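Reviews > Craft Kits > Leather

Last updated: June

Gatberg 707 Hand Stitching Kit

I have wanted to sew leather for years and kept putting it off, mostly because every list of starter tools I found was as long as my arm and half of it seemed to be hammers. Then Agyeman, the craft store over in Grestesex, put the Gatberg 707 on the front table one Saturday, and I picked up the box to read the back and never put it down again. I've now used it for a good few months of evenings and I love it. I'm going to try to be fair about the bits I don't love, too.

It comes in a flat cardboard box with a lift-out tray. You get a four-prong stitching iron, a two-prong one for corners, an awl, a wing divider, a small edge beveler, a wood slicker, two needles, a lump of beeswax and a spool of cream waxed thread. There's also a snap setter with a little dished anvil, which I didn't expect at this price. No mallet! You need one. I used a rubber one from the garage for the first week and it bounced all over the place, so I went back for a poly mallet and everything got easier overnight.

The irons are the reason to buy this. The points are polished and they come back out of the leather without a fight, even through two layers. With a cheap borrowed set I had to rock and wiggle until the holes stretched. Put the first prong of the Gatberg in the last hole you made, tap, pull, move on, and the line stays straight as long as your scribed line was straight. Mine wasn't, at first. Lock the divider properly before you start - the thumb screw needs more of a twist than you'd think.

Saddle stitch took me two evenings to get. The booklet has a decent drawing of it (two needles, one thread, both going through every hole) but it doesn't say clearly which needle goes first on the back side, and if you switch halfway along, the slant changes and it shows. I wrote "RIGHT FIRST" on a strip of tape and stuck it to the bench. Problem solved. Once the rhythm arrives it's the most relaxing thing I do all week, and I'm a person who can't sit through a movie.

A small card wallet is a great first thing to aim for. The seams are short, the leather goes a long way, and there's just enough hardware on one to make you feel like you're really building something. 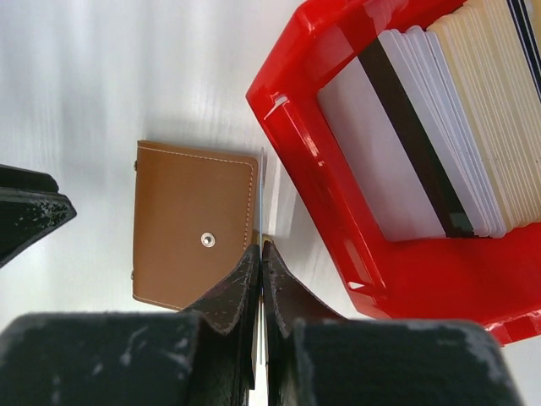
One reader wrote in after my first post to say the thread in the box is too thick for anything that small, and that swapping it for Evatar 444 made the stitches sit flatter and the corners look far less crowded. I bought a spool to check and, yes, I agree. The Gatberg thread is strong and it's nice to pull, but it was chosen for belts and bags. Keep it for those. The Evatar costs a bit more and frays a little at the needle eye if you cut a long piece, so work with shorter lengths.

On to the snap setter. It works well, with one warning: practice on scrap. Hit it too hard and the post mushrooms sideways and the snap will never close cleanly. Firm taps, check, another tap. The anvil is marked for one size only, and if you like bigger snaps you'll be shopping for another. I'd have happily given up the second needle pack some shops throw in for a larger anvil.

The beveler is the weak spot. Mine came dull. It dragged on the first edge and left a ragged curl, and I nearly gave up on it. A few passes over a strip of 1000 grit wrapped around a bit of cord, then some rubbing on the back of scrap leather with polish, and it cuts a lovely thin ribbon now. A beginner shouldn't have to know that, and Gatberg could fix it with one line in the booklet.

The slicker I have no complaints about at all. A little water, a little wax, rub like mad, and a fuzzy edge goes smooth and dark. I still get a kick out of it every single time.

What about when you're done? Give whatever you've made some time to break in. New leather is stiff at the fold and a tight pocket will grip your cards pretty hard in the first weeks. Don't soak it and don't cram extra cards in to stretch it, just use it. If you're cutting your own pattern, add a sliver of width on each pocket for the seam. My first one was so snug I could get a library card in but not out, and it lives in a drawer now.
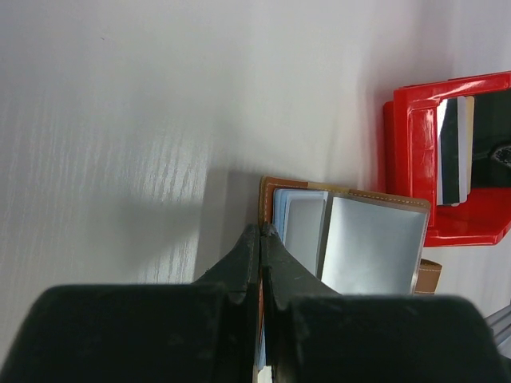 Brown leather card holder, open, with cards in the red holder off to the right.

Other odds and ends. The awl handle is small, and fine for my hands, though people with big hands may want to wrap it. The tray keeps everything in place if the box stays flat and dumps the lot if it doesn't. The beeswax smells wonderful. There's no cutting tool in here, so have a sharp knife and a steel ruler ready, plus something under the leather that you don't mind hacking up.

Would I buy it again? In a heartbeat. I'd get the mallet and the thinner thread on the same trip and touch up the beveler before doing anything else. I've already got leather set aside for a pencil roll, and the thick thread is finally going to get its turn.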